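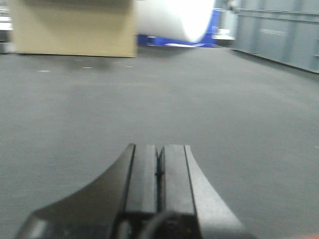 Es gibt einen Moment beim Umziehen, den ich inzwischen fast lieber mag als das Einrichten selbst, und das ist die Stunde, in der man zum ersten Mal auf einen freien Teppichboden schaut und noch gar nichts entschieden hat. Grau ist er meistens, mittelgrau, fein und gleichmäßig, und wer zu schnell hinsieht, findet ihn langweilig. Ich habe das früher auch getan!

In unserem Arbeitszimmer in Plarard — 46 Quadratmeter im ganzen Haus, da zählt jede Ecke — habe ich mir den Boden diesmal drei Tage lang zu verschiedenen Tageszeiten angesehen, bevor das erste Regal hineindurfte. Ein einfarbiges Grau ist nämlich selten wirklich einfarbig. Auf der einen Seite wirkt es heller, auf der anderen fast wie Schiefer, und neben jeder Kiste liegt ein weicher Schatten, der den Ton noch einmal verändert. Den Schreibtisch stelle ich gern dorthin, wo der Boden am hellsten ist, das Lesesofa (unser altes Livance, schwer wie ein Klavier) in die dunklere Ecke.

Und dann die Krümel, die kleinen Fussel! Helle Flöckchen sieht man auf Grau sofort, das muss man mögen oder eben öfter saugen. Bei uns liegt der Sauger griffbereit hinter der Tür, und für hartnäckige Klebereste nehme ich ein feuchtes Tuch und viel Geduld, immer vom Rand zur Mitte hin.

Für den Teppich von Dunleavy haben wir am Ende 558 Euro bezahlt, verlegt in sechs Stunden, und ich bereue keinen Cent davon. Die Kisten stehen übrigens noch immer an der Wand. Die Bücher kommen im August dran, wenn die Regalbretter geliefert sind.

Elen Wohnmagazin · Kontakt · © 2021 Elen · Nach oben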